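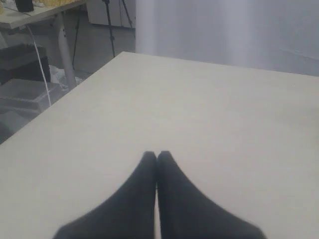 # Testers wanted: the Haslinger tidy-up arm, four weeks, paid

Arine is looking for people to spend part of March trying to find out whether a robot arm that puts things away is worth owning. We have our doubts, and you are welcome to bring yours.

The product is the Norkus kit, made by Haslinger. You get one arm, a two-finger gripper, a camera near the gripper, a controller box, and a year of what the brochure calls "guided learning." The price is $2000. After the first year, the guided learning becomes a subscription, and the price of that is "to be confirmed," which we have asked about three times.

The sales pitch is simple. You put the arm at a table, you show it how you want things picked up and where they go, and after that it does the job while you get on with your life. The target customers are pet sitters, day cares, small shops and anybody else who ends the day with a pile of odd little objects. We have read a lot of pitches like this one. We would like to see it hold up for four weeks in front of people who aren't paid by the seller.

## What we already know

We bought the kit at full price through the regular store. Haslinger offered to send us one with a support technician attached, and we said no. Setup took one long afternoon. The printed guide skips from step six to step eight, and the step seven on the website is for a different model of clamp.

Once it was up and running, the arm did fine on the sample items that come in the package. They are all foam, all one color and all the same size, so fine is what we expected. Then we moved on to the sort of thing a customer would own, and that's where we stopped taking the brochure's word for it.

The brochure says the kit completed 951 picks in a row without a drop. It doesn't say what was picked. It doesn't say who reset the table between tries, or if a near miss that got nudged back into place was treated as a drop. We wrote to ask, and the reply thanked us for our interest in the Norkus family.

## The work

You would come to our workshop in Eltlow for sessions of two and a half hours. A session has three kinds of work in it, and most people will do all of them on the same day.

**Showing.** You move the arm through the task yourself, using the hand controller that ships with the kit. It's slow work. The controller is lighter than it looks and has a trigger that opens and closes the fingers. If you have ever tried to win a stuffed bear from a claw machine, you know the basic feeling, except that the claw goes where you send it and you have to do it again right away.

**Watching.** You start the arm on its own and keep your hands off. You write down what it did in plain words. "Closed on nothing" is a good note. "Suboptimal grasp" is a bad one, and we'll send it back to you.

**Setting up.** You put the items back where the test sheet says they go. This is the dull part, and it matters more than people think. A lot of robot demos look good thanks to somebody with a very steady hand who lays everything out in the same place each time. We want mess, and we want it to be a different mess on each run.

The items are dog toys for the most part, along with some kitchen things and a box of hardware. We picked dog toys in part for the reason that the brochure has a golden retriever on the cover. They're also a fair test. Rubber bends when you squeeze it, ridges catch on a fingertip, and a knob on the end of a bone gives the gripper a chance to grab in the wrong place. Put them in a steel container and you add shine, which cameras tend to hate.

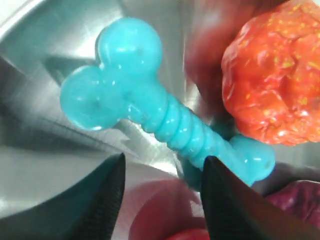

The guide has one paragraph on reflective surfaces. It suggests placing a towel under the items. We think that if a tidy-up product needs a towel laid out before it can tidy up, the buyer should hear about that before paying, so half of the runs will use the towel and half won't.

We haven't settled what counts as a success. Our draft rule is that the item has to end up in the right place, with no help, inside the time limit. Some of us think a second try should be allowed. You'll get a say in this at the first session, before any runs are scored, and after that the rule is fixed.

## Who we want

You don't need to know anything about robots. In fact we want at least half the group to have never touched one. The kit is sold as something you can run "out of the box with no technical background," and we can't test that on engineers.

You should be:

- 18 or older
- able to sit or stand at a table for most of a session, with breaks
- able to use a hand controller with either hand
- willing to write short, clear notes in English
- patient with a machine that may do the same wrong thing many times over

It would help if you run a pet business, a day care or a small store, but it isn't required. It would also help if you're hard to impress.

We can't take you if you work for Haslinger, sell its products, own part of the company, or have a close relative who does. The same goes for its direct competitors. We'll ask you to sign a page saying so. We also can't take people who write paid posts about home gadgets, even if they've been very fair about it.

## Pay and hours

You'll be paid $100 per session. That's the same rate for showing, watching and setting up, and it's the same rate if the arm breaks down ten minutes in and we all go home. Pay comes by check or direct deposit at the end of each week.

Sessions run at 9:30 a.m. and 2 p.m. We ask each person to take on at least four over the month. Please don't sign up for two in one day. We tried it on ourselves, and the notes from the second half of the day weren't worth reading.

This is short-term contract work. It doesn't turn into a job, and we'd be suspicious of anyone who told you that it might. You won't get a free kit at the end, either. The one we bought will be taken apart for the last section of the review, and we wouldn't hand out gifts from the maker even if there were any.

## The place

The workshop is on the ground floor of a building put up in 1953 as a shoe warehouse. It's heated, but not well, so wear layers. The restroom is down one step. If steps are a problem for you, say so when you write and we'll put the ramp out. There's free parking behind the building, and the bus stops across the street. We have coffee, and a microwave.

It isn't a lab and we don't dress it up as one. Things get moved around between sessions. Part of the reason is that the buyers of this kit won't be putting it in a lab.

## Safety

The arm is small, and it stops when it meets firm resistance. That's the maker's claim, and we've checked it with a bag of rice and with a rolled-up magazine. It stopped both times. We'd still like your face and hair kept well away from it.

There's a stop button within reach of each person at the table. Press it whenever you feel like it. You don't need a good reason and you won't ruin anything, since a stopped run is just written down as a stopped run. Take off loose bracelets and tie back long hair. No drinks on the test table.

## What's recorded

The kit's own camera records while the arm is on, and by default it sends those recordings to Haslinger to "improve the service." We've switched that off in the settings. We have also unplugged the controller box from the network, on the grounds that a setting is only a promise. This does turn off one feature, the nightly update, and we'll say so in the review so the company can't claim it was hidden.

Your hands may appear in our recordings. Your face shouldn't, and if it does we'll delete that part. Your notes will be quoted under a tester number. If you'd like a copy of everything you wrote, ask and you'll get it.

## Things people have asked us

**Have you already made up your minds?** We've got a strong hunch, and we've written it down and sealed it in an envelope, which will be printed with the review. If the arm does well, we'll look silly and the kit will get a good write-up. We can live with that.

**Does the company get to see the results first?** They get the facts and figures a week ahead so they can point out errors. They don't get the wording, and they don't get a veto.

**Can I bring an item from home?** Yes, one per person, and we'd be glad of it. No glass, no knives, nothing that leaks. If it's a toy your dog has already been at, please wash it.

**Can I quit partway?** Yes. You'll be paid for the sessions you worked. Let us know the night before if you can.

## How to apply

Send a short note to the Arine testing desk through the contact form, with "Norkus" in the subject line. Tell us:

1. What you do for work, or did
2. Whether you've ever used a robot of any kind, vacuum cleaners included
3. Which session times you could make
4. One product you bought that didn't do what it said on the box, and how long it took you to notice

Keep it under a page. No resume, please. We'll answer everyone, including those we can't fit in, and we'll start filling places as the notes arrive. If you get a spot, you'll receive the test sheet and the conflict form to look over before your first session. Bring the signed form with you and come to the side door, as the front one sticks.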